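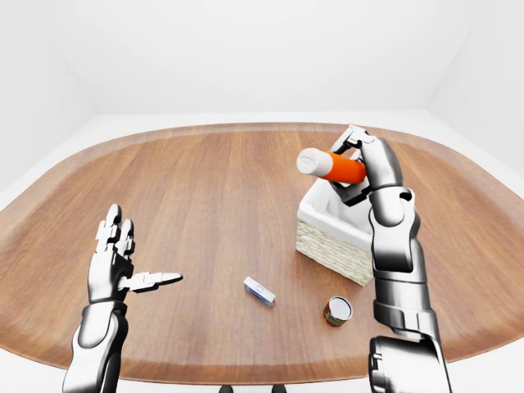
## 2. Setting up the Salis dehumidifier

Read the whole section before you plug anything in. We know you won't, so the part that matters most is step 1.

1. Stand the unit upright and leave it alone for 24 hours. It was shipped on its side by people who had been asked in writing to ship it upright.
2. Pull the tape off the bucket door, the float and the rear grille. The tape on the float is clear, and a clear strip on a clear float accounts for most of our August phone calls.
3. Slide the bucket in until it clicks. If the Bucket light stays on, take it out and slide it in again, with more conviction.
4. Plug into a grounded wall outlet.

> **CAUTION:** No extension cords. No power strips either, including the expensive one.

### Choosing a spot

The Salis is rated for a closed room of 400 square feet. A stairwell with the door propped open counts as the whole house. Keep it a foot from walls and curtains, and don't park it beside the sump pump just because they seem to have a lot in common.
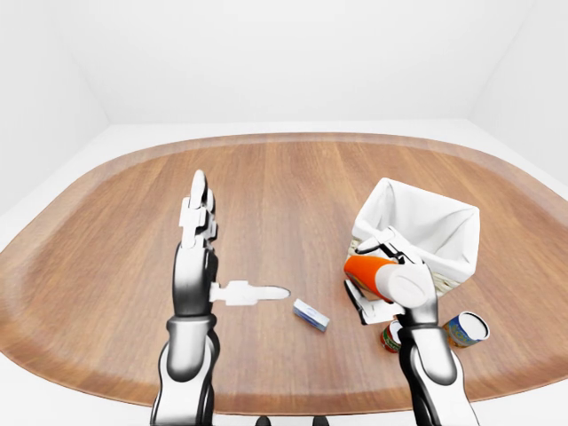 Lovisa Berge wrote in to say that her unit ran for three weeks in Isville without ever shutting off, and that the culprit was a dryer vent that had come loose behind the wall. She would like this printed in larger type. Check your dryer vent.

### Setting the humidity

1. Press **Power**. The display shows the current reading, which will be wrong for the first hour.
2. Press **Up** or **Down** until you reach 50.
3. Wait a day before you change it again.

If you own a Hoshino wall gauge, it will disagree with the display by a few points. Pick one and believe it. Going below 40 gets you a large electric bill and a cracked guitar.
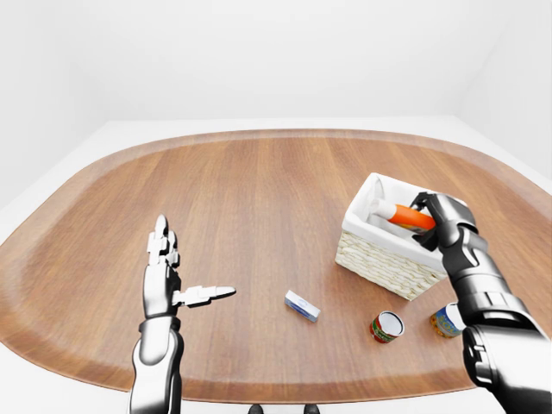 Continuous mode ignores the setting and runs until you stop it – handy after a flood, less so in a bedroom.

### Draining by hose

You need a garden hose with a standard fitting, plus the small gray adapter (part 273) from the accessory bag. If the bag contains part 295 instead, you have the adapter for the older Wunance model. It fits almost perfectly and leaks.

1. Switch off and unplug.
2. Snap out the cap at the back and keep it somewhere you'll remember.
3. Screw on the adapter by hand. Cletus Gallagher used pliers, and we sell replacement drain ports thanks to him.
4. Run the hose downhill to a floor drain.

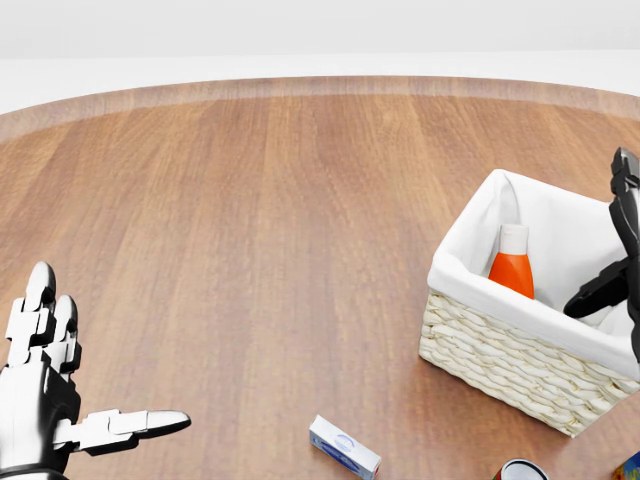
Downhill means all the way down. One loop over a paint can will send the water back into the unit and then onto the floor.

**Note:** Leave the bucket in place even when the hose is connected. The float switch lives there.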